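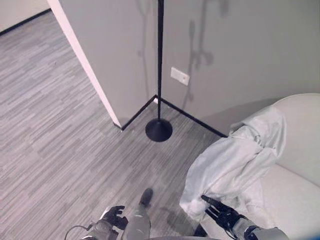

A pale cloth over a white armchair.

Dogs That Live With Sheep
by Raquel Aguiar

You probably know about dogs that chase sheep around. Herding dogs. They run, they crouch, they stare, the sheep go where the dog wants. Fun to watch.

This page is about the other kind. The big sleepy-looking ones. They don't chase sheep at all. They LIVE with them. Eat near them, nap near them, stand out in the rain with them. They are called livestock guardian dogs, and livestock is just a word for farm animals like sheep, goats and cows.

So what is the job?

Keeping trouble away. Coyotes mostly, in a lot of the United States. Sometimes stray dogs, bears, mountain lions, even big birds that would like to grab a lamb.

Most of the time the dog doesn't fight anything. It barks. A very deep, very loud bark, often in the middle of the night. It walks along the fence and leaves its smell on things (yes, by peeing on them). A coyote sniffs that and thinks, big dog here, and usually goes to look for an easier supper. If something does come close, the dog gets up and stands between it and the sheep.

Barking first. Then standing in the way. Fighting is the very last thing.

What do they look like?

Big! Lots of them weigh more than you do. Many are white or cream with thick fur, so from far off they look a bit like sheep themselves. Some kinds you could look up:

Great Pyrenees – white, fluffy, from the mountains between France and Spain.
Maremma – also white, from Italy.
Anatolian Shepherd – tan with a dark face usually, from Turkey.
Estrela Mountain Dog – from Portugal, and the one I know best.

Thick fur is good in snow. In summer the dogs dig holes in the dirt and lie in them to stay cool. Farmers do not love the holes.
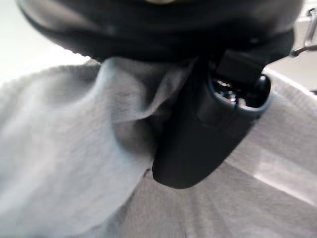

Close up, near the fabric.

How does a puppy learn it?

It starts early. On the Denness farm outside Vallstead there's an Estrela called Calado. He came when he was nine weeks old and went straight into a pen in the barn, next to three calm old ewes. (A ewe is a grown-up girl sheep. Say it like "you.")

Calado slept in the straw. He smelled sheep all day, heard sheep all night, and pretty soon sheep were normal to him. Like family. Grown-ups call this bonding.

But he was still a puppy, and puppies do silly stuff. They chew ears. They want to play chase, and sheep don't. One of the ewes bumped him with her head when he got too rough, and he yelped and left her ears alone for a while. That's why people pick grown ewes for the job and not little lambs, lambs can get hurt.

People still have to teach things too. Armindo Correia looks after the sheep at Denness and he took Calado around the fence on a leash every morning. Same path. Also how to walk nicely, how to let a vet look at his teeth and feet, and to come when called. Guardian dogs are not great at coming when called. They like to decide for themselves, becuase out in the field at 2 a.m. there's no person around to ask.

It takes a long time. A pup isn't really ready to work alone until it is two years old or so. Before that it's a teenager basically. Big body, goofy brain. 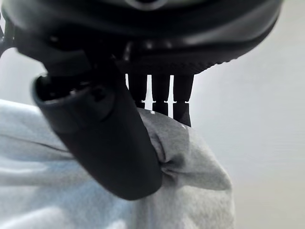
Farmers often keep two or more dogs together if they have a large flock or a lot of coyotes. One dog stays close to the sheep and another goes to check out the noise. The dogs sort this out between themselves, which is pretty amazing when you think about it. Denness has 40 sheep and one dog, plus a good fence. The fence matters a lot! A guardian dog with no fence may decide that the next farm needs guarding too. And the road. And the school bus stop.

A night in the field

Dusk. The sheep bunch up and start lying down. The dog, who looked lazy all afternoon, wakes up properly. Sniffs the wind. Walks the fence.

Dark. Something yips far away. Dog barks back. Neighbors turn over in bed.

Later, quiet. The dog lies down on high ground if there is any, where it can see and smell the most. Ears still going.

Morning. Breakfast, and back to sleep. Looks like it never did a thing.

If you meet one

Maybe you're on a hike and there is a flock with a big white dog in it. What to do:

Stop and stay calm. No running.
If you are on a bike, get off and walk.
Keep your own dog on a leash and close, or turn around and go another way.
Give the sheep lots of room, go around them if you can.
Don't throw sticks or shout. Don't feed the dog or try to pet it.
Don't take it home! It is not lost. It's at work.

The dog might bark at you a whole lot. It's asking what you want. Walk away slowly and it'll usually stop once you are far enough off.

Can I have one as a pet?

Some families do. But remember the night barking, and the digging, and they really want a big space and something to look after. A small yard in town is a hard life for a dog like that. Ask a grown up who knows the breed before you beg for one.
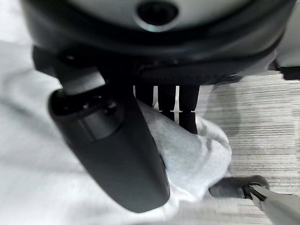 Laurinda Henriques wrote to us that her goats have a guardian too, and it's a llama. He doesn't bark of course, he makes a weird high alarm call and runs right at coyotes, and she wanted to know why we left llamas out. Fair point! Donkeys do the job on some farms as well, they can't stand coyotes and they kick hard. Llamas and donkeys eat grass like the flock does, so no bags of dog food to carry. They do need there own care though, like hoof or toenail trims.

Words to know

Flock – a group of sheep.
Ewe – a female sheep.
Ram – a male sheep.
Predator – an animal that hunts other animals.
Bonding – getting so used to someone that they feel like family.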